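August, 7 in the morning

I came early because cell 3 stopped again in the night. The display showed fault 418, the same as last week, and the gripper was standing open over the tray with no part in it. Lahcen Hamdy had already pressed the reset two times before I arrived and he wrote nothing in the log. I was a little angry, but I said only good morning.

Before touching the machine I wanted to read our maintenance papers from the beginning, so I sat at the long table with the folder and a coffee.
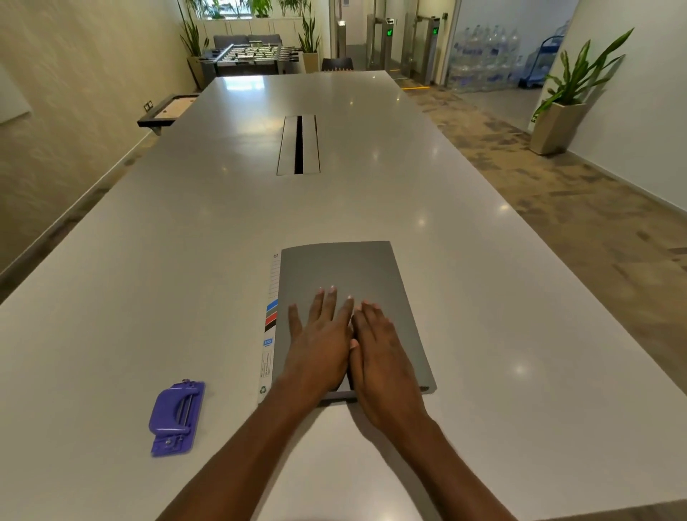 Gray folder, still closed, and the purple punch.

The Grotelis manual says to check the air pressure first, then the vacuum cup, then the sensor cable. I went in this order. Pressure was good. The cup had a small crack on the lip, very hard to see, I found it only with my fingernail. I put a new one from the Fastex box and ran 16 cycles at slow speed. Two times it still gave the fault, so the cup was not the whole problem. The cable of the sensor was rubbing on the arm cover near the second joint. I moved the clip and put tape for now. Hidayah Wijaya will order the right sleeve from Prarard.

The log for cell 3 has become too thick and its pages come out in the wrong order, and for this I blame all of us. I decided that from today each repair gets its own sheet, dated, and it goes in the binder the same day. It is a small job when the rings are already open and the punch is set on the left margin of the page. When we wait one week, the sheets lie in pockets and toolboxes and get oil on them.
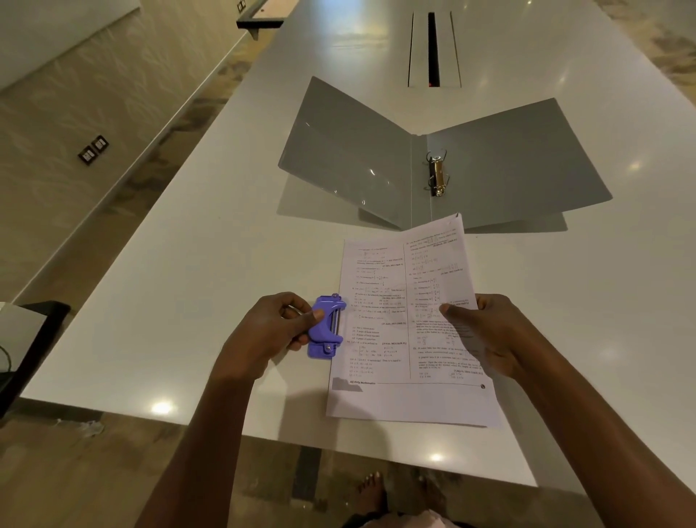 Cell 3 ran without a stop until lunch. I will look at the tape tomorrow, and I must ask Jaqueline Carrillo if the spare cups are counted in her list or in mine.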